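Phone stand keeps tipping over backward
Ticket 1000-86, opened by Zuzana Danko
December 10, 2023
Product: Stekano round phone stand, black, small
Status: Open, waiting on parts

Hi again, adding to my earlier message because the form cut me off (it seems to stop at 200 words, and I can talk!).

So the short version is that the stand is lovely until I put a phone on it. I bought it in September from the Fulthorpe shop on Drorotgate, and for the first few weeks it was great. I used it for recipes and for video calls with my sister. Then one morning it leaned back, very slowly, and dumped the phone flat on its face. Now it does that every time.

Things I've tried so far:

Wiped the bottom with a damp cloth and let it dry overnight. No change.

Turned the stand a quarter turn at a time, in case the table wasn't level. It tipped in all 4 positions, so I don't think it's the table. I also checked the table with a level and the bubble sat right in the middle.

Took the case off the phone. This one helped a little! It stayed up for most of a phone call and then went over while I was in the middle of a sentence. My case is a thick Kadlec one, so there's a fair bit of weight in it.

Turned the phone sideways. Much better, but I need it upright for calls, so that doesn't get me very far.

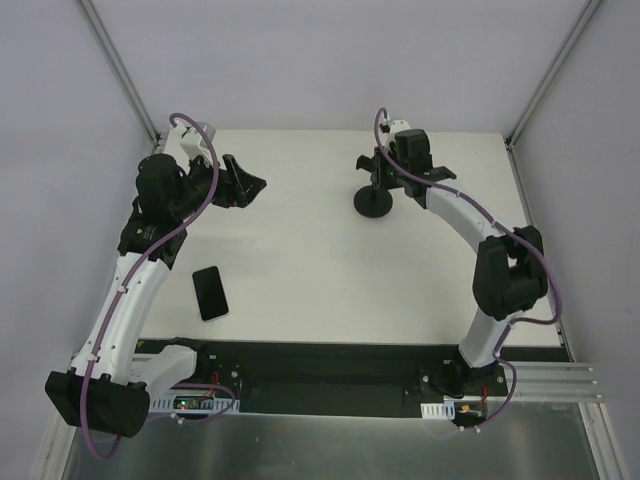
After that I tried tightening the little screw under the base. It turned and turned and never got snug, and I suspect that's the real trouble. I don't have a replacement the right size. I went through the whole junk drawer and the closest one I found was too long, so the stand rocked on it like a bad restaurant chair. I took it back out before it scratched anything.

Your first reply asked if I could feel the weight inside the base move. Yes — if I hold the stand next to my ear and shake it, something slides and clicks. I don't remember it doing that when it was new, but I can't say I was shaking it back then either.

I also tried a blob of poster putty under the back edge. It held for an afternoon. I'd call that a maybe, and I'd still like it fixed properly.

Update, same evening: I got your message about sending a new screw and a rubber ring. Yes please, to the address on the order. Does the ring go above the weight or below it? The folded sheet that came in the box only shows the top half. And if the thread in the base is worn out, would a new screw even grip, or should I be asking for a whole base?

I'll leave the old screw in until the parts come.

Zuzana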